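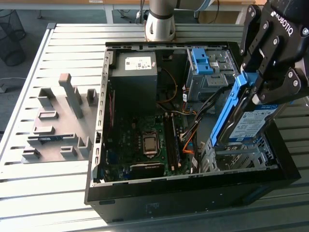 How often should the drive-swap cell be inspected?
Every working day before the first run, with the longer list below done after every 200 swaps or whenever a finger, fixture or caddy is changed.

Prasetti Bench, Cell 2: Inspection Checklist
Inspected by: So-ying Hsieh
Date: 2 Aug 2022
Swaps on the counter: 485

1. Table and fixture
Fixture plate tight to the slotted table: OK
Tall post straight, no cracks at the base: OK
Computer case square to the table, no rocking: OK
Comment: I love how well the printed plate is holding up! I pushed on every block and post and nothing moved, and the corners are still crisp.

2. Gripper
Finger screws snug: OK, one needed a touch
Linkage moves freely, no grit in the pivots: OK
Finger pads clean: cleaned today
Comment: the loose one was on the left finger, maybe an eighth of a turn. Marked with paint pen so we can see if it creeps. Pads wiped down and the grip on the caddy feels great again.
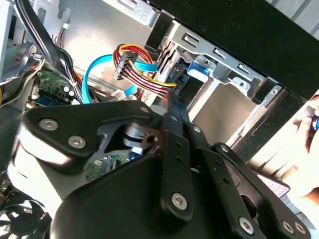
Gripper inside the case, near the cable bundle and drive cage.

3. Cables inside the case
Power bundle clear of the finger path: WATCH
SATA connectors undamaged: OK
No bare wire or pinched insulation: OK
Comment: this is the one I'd ask everybody to look at twice. The power leads are springy and like to drift back toward the bay. Tuck them before the run, then jog through at slow speed with a finger on pause. Stop the arm completely before any hand goes into the case, even for a quick nudge.

4. Drive handling
Drive sits level in the caddy: OK
Approach angle cleared the cage rails: OK, five dry passes
Release height: OK
Comment: so smooth! The new approach points from Flolunwood are a real improvement, and I'd happily copy them over to the Alipour cell.

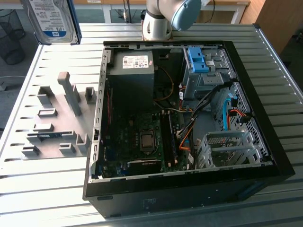

5. Stops and software
Emergency stop pressed and reset: OK
Force limit trips on the foam block: OK
Program backed up: OK, saved under Beltis
Comment: backup took no time at all. Please keep doing it before edits, too.

6. Still open
Cable clip for the power bundle: on order
Recheck marked finger screw: at 600 swaps
Finger replacement: at 3,000 swaps, or December if that comes first

Result: cleared to run, slow speed for the first case after each cable change.
Signed: S. Hsieh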